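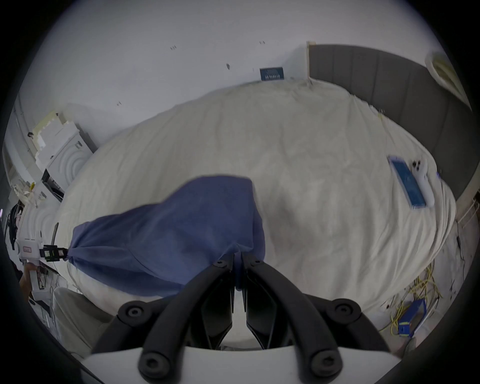

*Furnished room, September: bunched navy cloth over the duvet, with the blue tray and game controller to the right.*

**Notebook entry, 14:20 – Z. Trujillo**

The bedroom inventory for Cuadros was resumed after lunch. Bedding and loose articles were dealt with first, and the fixed furniture was left for J. Kröger.

Bed: white duvet, badly creased, to be shaken out and laid square before the next entry. The grey upholstered headboard with vertical panels is listed under 2,768. The light wooden post at its end has no separate number and should be entered under the same one.

Navy cloth: bunched at one end and held with a small black clip. It is to be folded flat and stored with the clip attached. Joscha has it under 2,785; my own sheet says 537, which is the old Dilano number. I propose that we keep 2,785 and strike the other.

Blue tray and white game controller: both remain with the bed for the present. The controller is to go in the tray when the bed is made – it was mislaid twice in the last room.

Wall: four small dark screw marks above the bed. Filler has been requested from Plulex, but no delivery time has been given. The small blue sign stays up.

Floor: the yellow cables at the lower right of the bed are to be coiled before any sweeping is done.

Outstanding: chair cover, white cabinet, second reading of the list by J. Kröger.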